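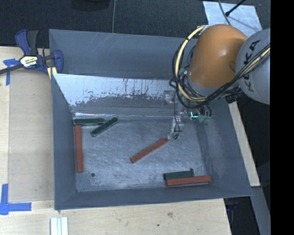 Monday, just after lunch

Picking up where I left off before the weekend, which was with the bin and the trouble we've been having along the rear wall. I went back through the old notes over coffee and I still think we've been blaming the wrong part of the pipeline. Mwanaisha Rotich said as much in March and I should have listened a bit harder then!

Setup is the same as last week: KUKA arm, the metal bin on the wooden tabletops, red bars and green bars mixed, poured in by hand between runs. I checked the clamp on the upper left edge of the bin before I started and nudged it down a little (if the bin creeps, the whole calibration goes with it, and I'd rather not spend another afternoon on that). The tape marks on the table are staying where they are, so please leave them alone, even if they look like leftovers.

The method for today, so I don't forget what I did. The Tirix planner proposes grasps on the depth map as before, but I now throw out any depth point whose brightness is above the cutoff, and fill the hole from the bin model. The sheet metal throws back a bright ragged band on the inner rear slope, and Tirix has been reading that band as something with an edge. Bars lying up against the back suffer the most. Bars in the open middle of the floor hardly care one way or the other.

Ran 200 attempts without the mask this morning and 200 with it after. Failures went from 67 down to 12, which made me happy enough to walk down the hall and tell people. Before anyone gets carried away: same bars, same bin, same lights, one day. I haven't tried it with the blinds open.

Of the 12 that are left, most are the stacked case, where a red bar lies over the front edge of a green one close to the front wall. The planner picks the green bar, the fingers come down on the red one, and we get a nudge and no grasp. The mask was never going to fix that. I suspect we need the ordering step from the Dudham code, which sorts by height first, but I've only skimmed it and the comments are thin.

Still to do: rerun with the cutoff a notch lower, copy the logs over to Mugo (run 69 has a gap in it, the logger stalled and I restarted it by hand, so leave that one out of any plots), and ask Mwanaisha whether she still has her height sorting script. I'm leaving the bars in the bin overnight.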